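Print this article | E-mail this article

The trouble with "fits everything"

April 2025

The woman who runs the parts counter at Girker keeps a bucket under the bench for returns. Most of what goes into it is push-to-connect tube fittings, and most of those, she says, have nothing wrong with them.

"People bring them back and say it leaks. I put a square-cut bit of tube in, hook it to the test line, and it holds all afternoon. Then I ask to see the tube they used, and it looks like a dog's been at it."

I had gone to see her about the Amidero range, a line of plastic-bodied fittings sold for water filters, ice makers and small air lines. The brochure calls them universal. I asked what she made of the word.

"I'd like it banned," she said. "Universal for what? It takes one outside diameter of tube. If your tube is a different size, it isn't universal for you."

She isn't against plastic. She has sold Werow's acetal fittings for 13 years and has them on her own fridge line at home. Her complaint is with claims printed large and limits printed small. The Amidero sheet gives a maximum working pressure on the front page, then a table on the back where the number drops as the water gets warmer. She laid the two sides next to each other on the counter.

"Front page is for cold water. Fair enough, they do say so, in type I need my glasses for. But the bloke fitting it under a sink next to the hot pipe has only read the front."

What about the promise of 500 connections and disconnections before the seal needs replacing? She laughed at that one.

"In a lab, with a polished pin, I'd believe it. I don't know who did the counting and the rep didn't either. I asked him if it was the same bit of tube every time and he said he'd get back to me. The grab ring scratches the tube each time you pull it out. Do that a few times and you're pushing a scratched end past the O-ring. Cut the end off and start fresh, that's what I tell them."

Her own rule is to allow 5 reconnections on any fitting a customer can't easily see. She admits she has no science behind it. "It's a number I can say with a straight face."

Price came up more than once. The Amidero elbows come in bags of 50 and work out at about half the cost of the Werow ones. She thinks the saving is real for a workshop that fits them where a drip does no harm, and less real behind a kitchen cabinet.
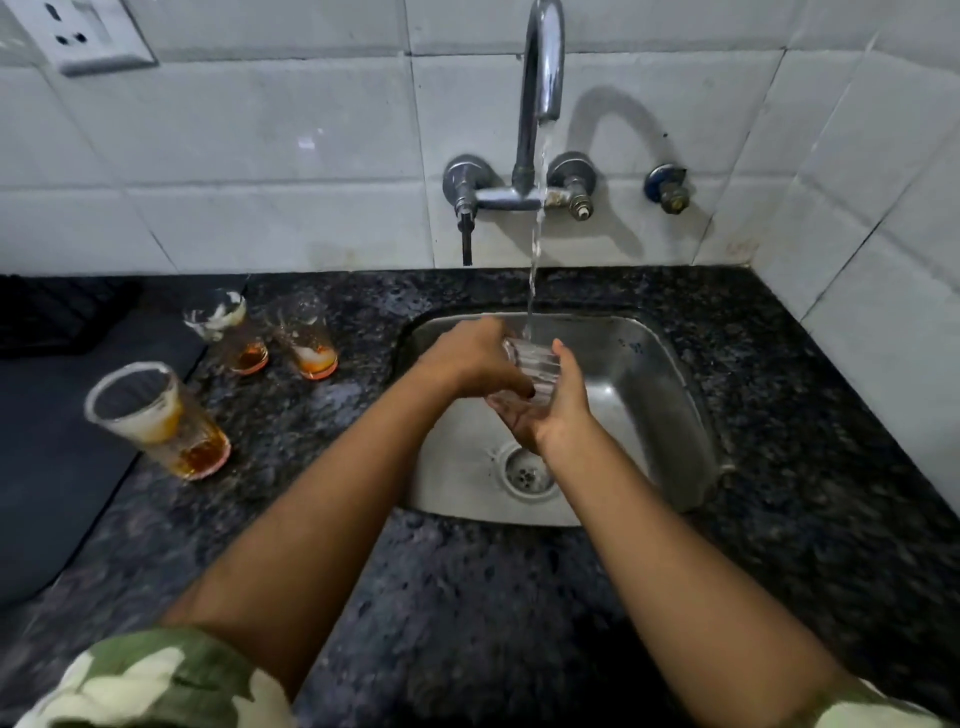

Fikre, who buys from the same counter, thinks she is too hard on the cheaper brand, and said the bags he has fitted on filter lines have given him no more bother than the dear ones, provided the tube was cut with a proper cutter and pushed home until it stopped. He did agree that the hot water table belonged on the front page.

She took that reasonably well when I passed it on. "He cuts his tube properly, so he's not my problem customer. Put that in."

On thread sealant she was shorter. Plastic threads with a moulded washer need no tape, she said, and a good share of the cracked bodies in her bucket have tape on them, wound thick and done up with a spanner. The instructions say hand tight. She doubts they get read, and the drawing that goes with them shows a hand so small it could be holding anything.

Would she stop stocking the range? No. She has a shelf of it and it sells. She has put a card in front with the tube size and the warm water figure written in marker, and the rep has asked her twice to take it down.

"He reckons it puts people off. I said good, it might put off the right ones."

Girker parts counter: enquiries at the desk or through the contact form
Copyright 2025. All rights reserved.
Back to top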